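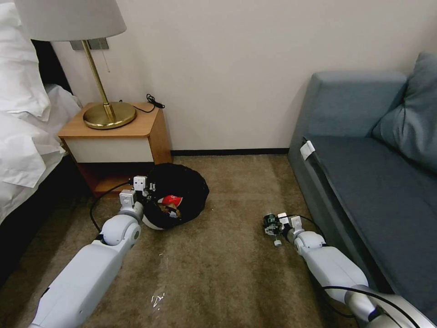 A small wooden nightstand between a bed and a blue-gray sofa.

Hotel operators in Trustdale have asked the city to change how it bills the room occupancy levy, which is due before most guests have paid.

Francine Gosselin, finance director of the Humau group, said the levy is charged on the booking date and must be remitted within three days. Corporate guests settle much later. "We are lending the city money," she said. "In March the gap was larger than our payroll."

Humau runs two hotels in the city, with 300 rooms in total. Gosselin wants the levy charged at checkout and filed monthly. The rate itself is not in dispute, she said.

Maëlle Gauthier, who handles accounts at the Galindo, said canceled bookings are the bigger problem. Refunds are claimed on a separate form, and two of hers are still open. "The booking system can produce the figures," she said. "The city's portal will not accept them in that format."

A revised filing schedule goes before the council on Tuesday, November 5, 2024.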